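Skendura asks shoppers across Darilberg to bring back their carrier bags

13 December 2023

Darilberg, for release straight away

If your house is anything like ours, there is a drawer, or a cupboard, or a hook on the back of the kitchen door, where carrier bags go to live. One bag gets stuffed inside another, and that one inside a third, and before long the door won't shut. Skendura, the family of neighbourhood grocery shops that has been serving Darilberg and the villages around it for 17 years, would very much like to have those bags back, please.

From today, every Skendura shop has a bag return point just inside the front door, next to the baskets. You can bring in any plastic carrier bag, wherever it first came from and whatever state it is in, and leave it with us. Bags that are still sound will be put on a rail by the tills for other shoppers to take free of charge. Those that are past it will be baled up and sent on to Dolavau, the film recycling works out on the Ramalho road, where they will be washed, shredded and turned into pellets for making refuse sacks and garden edging.

The scheme follows a trial at our Ramalho shop, which began in May with one wire cage and a handwritten sign. We really had no idea whether people would take to it, and we are delighted to say that they did! By the end of the trial 2890 bags had come through the door, and we had to find a bigger cage.

Cecilia Akpalu, who manages the Ramalho shop and wrote the handwritten sign, was kind enough to share a few words between deliveries.

"I put the cage out on a Thursday night after closing, if I remember rightly, and by lunchtime the next day I was already having to press everything down with my elbows," she said. "People kept telling me they had felt bad throwing their bags away but couldn't think what else to do with them. One lady brought hers in folded into tiny triangles, every last one, and I nearly didn't have the heart to put them in with the others. It has been a lovely thing to have in the shop, and it gets people chatting in the queue."
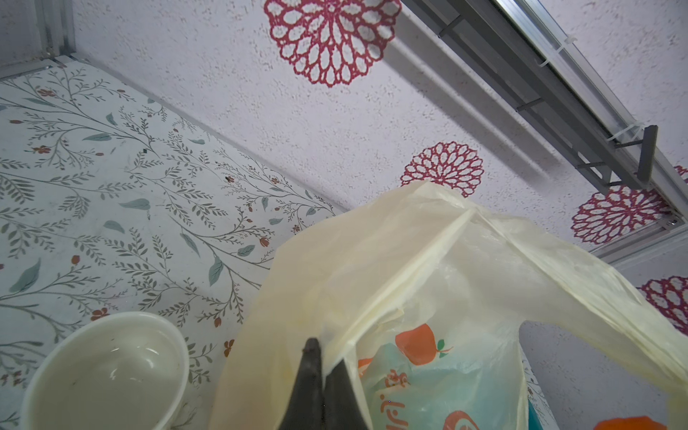 Shoppers sometimes ask what else can go in. Bread bags, the wrap from toilet rolls and the thin bags from the fruit and vegetable aisle are all welcome, and a few creases or an old mark will do no harm at all. We do ask that you give everything a good shake first, and have a rummage in the bottom for receipts (our staff at Ramalho have so far reunited three people with their door keys and one with a rather good pair of gloves). Crisp packets, cling film and anything labelled as compostable should stay at home for now, as Dolavau's machines cannot cope with them.

As a thank you, anyone who brings in 50 bags or more over the winter will be given a cotton shopping bag with long handles, made for us by a sewing workshop in Darilberg. You don't need to bring them all at once. Pick up a card at the till and we will stamp it each time you come in.

Saron Workneh, who looks after collections at Dolavau, said: "Soft plastic is light and it blows about, so it is a nuisance to gather up from kerbside boxes. When a shop collects it indoors and keeps it clean, we can do far more with it. The bales we had from Ramalho were some of the tidiest that came into the yard all year, and I've told Cecilia so more than once."

Schools, clubs and places of worship are warmly invited to join in too. We have 100 collection sacks to lend out, and we will happily come and fetch them when they are full. To ask for one, speak to the manager of your nearest Skendura shop, who will also be able to tell you when the van is next passing your way.

Bag return points are open whenever the shops are, including the shorter hours between Christmas and New Year.

Notes for editors

Skendura runs grocery shops in and near Darilberg, and is owned by the same family that opened the first one.

Dolavau takes in plastic film from shops, farms and warehouses.

Cecilia Akpalu and Saron Workneh are both happy to be interviewed, and visits to the Ramalho shop can be arranged with the Skendura press desk. Mornings are generally best, before the bread arrives.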